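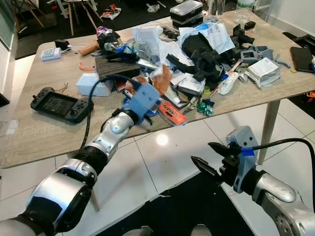
Product Safety and Service Notices

Liltus Two-Arm Sorting Station: Cable Snag During Fast Travel

Applies to: Liltus stations fitted with the Clelitz gripper set, black two-finger type
Status: Open. Operating limits in force from October
Issued by: Luangrath Equipment Services, Product Safety Office

Summary

Luangrath has received reports of arms on the Liltus station failing to stop at the commanded position when the gripper cable catches on an object or on the edge of the work table. In the reported cases the controller read the added load as normal payload and continued the move. The arm then pulled free and traveled past its target at speed. No injury has been reported. One gripper bracket was cracked and one cable connector was torn from its housing.

Owners are required to apply the limits set out in this notice until the replacement cable guide has been fitted.

Conditions under which the fault occurs

The fault has been reproduced at the Favden test room by Nattawut Intarasuk and Siriporn Duangkaew. It requires a cable that lies on or near the table surface, a mixed pile of items within reach of both arms, and a travel speed above 256 mm per second. Stations used for clearing household items, packaging and small electronics are the most exposed. Thin wires, plastic bags and charger cords are readily drawn into the cable loop.

Testing was carried out with a full table of assorted goods, including snack packaging, a game console, a power strip and a smartphone. Of 30 runs at full speed, 3 ended in an overshoot. No overshoot was recorded in the same number of runs at the reduced speed given below.

The wrist camera can't be relied on to detect the condition. At full travel speed the items on the table lose their outlines in the wrist view, and the snag monitor, which compares successive pictures, returns no result.

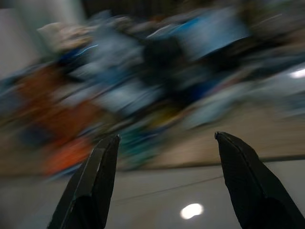 Wrist camera view, gripper open. The fingers remain sharp; the items beyond them do not.

Required action

1. Set maximum travel speed to 256 mm per second on both arms. The setting is found under Motion, Limits, and must be saved separately for the left and right arm.
2. Before each run, check that the gripper cable has a clear path from the bracket to the arm. Loose cable is to be secured to the arm and kept off the table.
3. Remove cords and wires from the work area by hand, with both arms disabled.
4. Inspect the gripper bracket and connector after every 500 cycles. A bracket held by tape is acceptable for bench trials only and must not be used in unattended operation.
5. Keep all persons outside the marked reach of both arms while motion is enabled. The emergency stop must be within reach of the operator.

If an arm catches, press the emergency stop. Do not attempt to free the cable by jogging the arm. Disable power, release the cable by hand, and inspect the bracket before the station is returned to service.

Replacement parts

The revised cable guide holds the cable against the wrist section through the full range of travel. It is supplied without charge for every affected station and is fitted with the existing screws. A controller update, which changes how added load is judged during travel, is under review by Daranee Sombatkul and will be released separately. Fitting the guide alone does not lift the speed limit.

Reporting

Reports should be addressed to Panya Prasertsri, Product Safety Office, and should state the station serial number, the arm concerned, the speed setting and the items on the table. Motion logs should be exported before the controller is restarted, as a restart clears them.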